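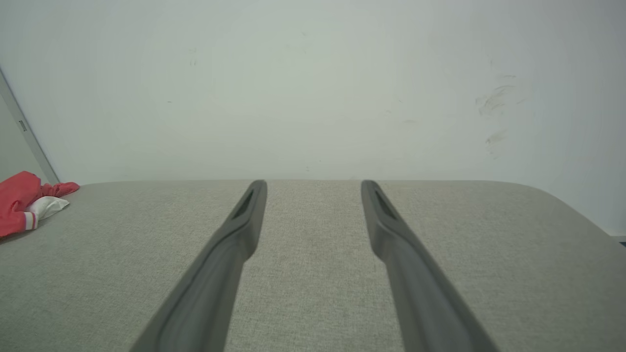

4 min read

I put off buying a gripper for most of the year, and I think that was the right call, because the first one I had my eye on would have eaten the whole budget. What I ended up with is the Cluron two-finger, the long version, bought through Skillinent for 578 pounds including the mounting plate. I've had it on the arm since February and I've been asked enough times what I think of it that I may as well write it down.

First, what I wanted it for. Soft stuff! Crumpled laundry, rags, tissue, anything that flops. Most of the grippers I looked at are sold on how hard they squeeze, and I couldn't care less about that. I wanted reach, so the fingers could get to something lying flat at the back of a padded surface without the body of the gripper arriving first.

On reach it's lovely. The fingers are long and they taper down to slim, rounded tips, so they slide under a fold without ploughing the whole thing along in front of them. There's a raised rim along the edges with a channel down the middle, which seems to keep them stiff – I was expecting more bend at that length and there's hardly any when closing on cloth. I wouldn't hang a full toolbox off it, mind.

Now the moans. The dark grey finish looks smart but picks up lint like nobody's business. The fingers also fill a fair bit of the wrist camera's view, and up close they're just two big blurry shapes. You get used to working from the tips, but do budget some time for moving the camera mount if yours is fixed. Mine took two goes and a bracket I hadn't planned on.

Which brings me to money. My colleague Kamala Kamath does our planning and she made me write out everything before I was allowed to order. I grumbled, but she was right. The gripper was the headline figure and then there was a cable for 83 pounds (83! for a cable!) that the product page mentions once, in small type, near the bottom. Add spare fingertips, the bracket, and a few afternoons of somebody's time and you've got a rather different sum. We'd set aside 2,000 pounds for the whole station, padding and all, and came in under it, but not by as much as I'd bragged we would.

I did look at the Nedberg as well. Nadja Steiner let me try hers for an afternoon and it's a better made thing, no question, and quieter. The fingers are short and stubby though, and on a bunched-up sock it kept pressing down on the pile and grabbing nothing. If you're picking up boxes or bottles I'd say go for that one and don't look back. The Suvarna I only read about, so I'll leave it to someone who's used it.

A few things to ask before you order: does the price include the plate for your arm, how long is the wait on spare fingers (mine took longer than the gripper did), and can you send it back once it's been bolted on? Skillinent said yes to the last one, but I'd get it in an email.

Would I buy it again? Yes, for cloth. I'd order the spare tips on day one and I'd shop around for that cable.

Updated Nov 28, 2020 with the Nedberg bit.

2 shares · 7 comments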